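Visit report: demonstrative exhibits day at the Kendis office 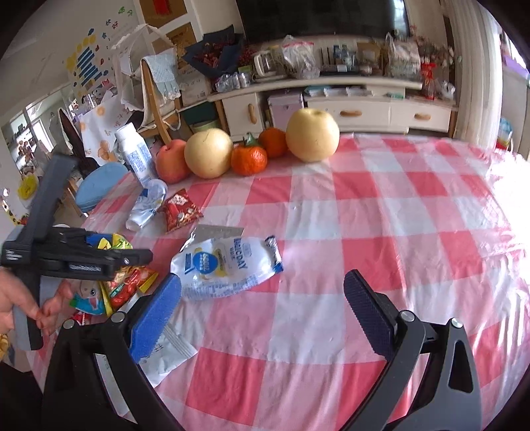
Checkered tablecloth, two black grippers and a bag with blue and yellow print.

Dec 26, 2024

Kendis held its open day for trial support clients in August, on the second floor of the old Pascual building. I went for our litigation department, which buys boards and animations for eight or nine trials a year.

Sign-in took longer than it should have. The badge printer was down and they wrote 183 name tags by hand.

The first stop was the print room. They run foam boards up to 40 inches wide in house and send anything larger to Irnard, two blocks away. Turnaround is one day for boards and two for bound exhibit sets. Rush work costs more, and the price sheet was clear about how much.

The second stop was the animation group. They showed a crane collapse built from site survey data and an expert's report – 2787 separate frames, with each change in the load noted in a log. The log goes to opposing counsel along with the animation. I asked what happens if the expert revises a number late, and the answer was a new render overnight for short clips only.

After lunch there was a session in the mock courtroom. It has a jury box, a judge's bench and one large screen. Small type on the timelines could not be read from the back row. The presenter switched to Bruradus, their exhibit display software, and called up documents from a set of 778 by number. It was quick, though the callout boxes covered the Bates stamps twice.

Parking is behind the building. Bring the ticket to the front desk for validation.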